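# Drorna Packing Tape, Clear, 2 in

Drorna is a general-purpose carton tape for hand packing. It seals single-wall and double-wall boxes and holds well on recycled board, where cheaper tapes tend to lift at the corners. The adhesive is acrylic, so it stays clear in storage and does not yellow on the shelf.

The tape fits any standard 2-inch hand dispenser, including the Bidard pistol grip that most benches already have. It tears cleanly on a serrated blade. Tearing it by hand is possible but leaves a ragged end, and we don't suggest it for parcels going to customers.

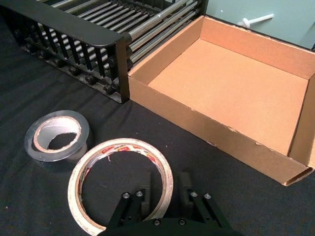
**Echeverri Supply – Packing & Mailroom Department**

Store rolls flat, in the carton, between 50 and 80 degrees F. Tape that has been left in a cold van should come indoors overnight before use. Rolls stored on edge can go slightly oval, and an oval roll chatters in the dispenser.

## Ordering

| Item | Pack | Stock no. |
|---|---|---|
| Drorna Clear, single roll | 1 | DR-121 |
| Drorna Clear, case | 30 rolls | DR-288 |

Cases ship from the Banov warehouse. Orders placed before 2 p.m. leave the same day. Single rolls can be added to any other order and don't carry a handling charge.

## Which tape to pick

For boxes up to 30 lb, one strip along the center seam is enough, with the ends running a few inches down each side. Heavier boxes need the H pattern – center seam plus both edge seams – or the reinforced paper tape listed on the next page.

Drorna does not stick well to waxed cartons or to dusty board. Wipe the flaps first. It is not a freezer tape.

Unopened cases can be returned within 30 days. Opened cases can't be returned unless the tape is faulty. Keep the label from inside the core, as we need the batch number from it.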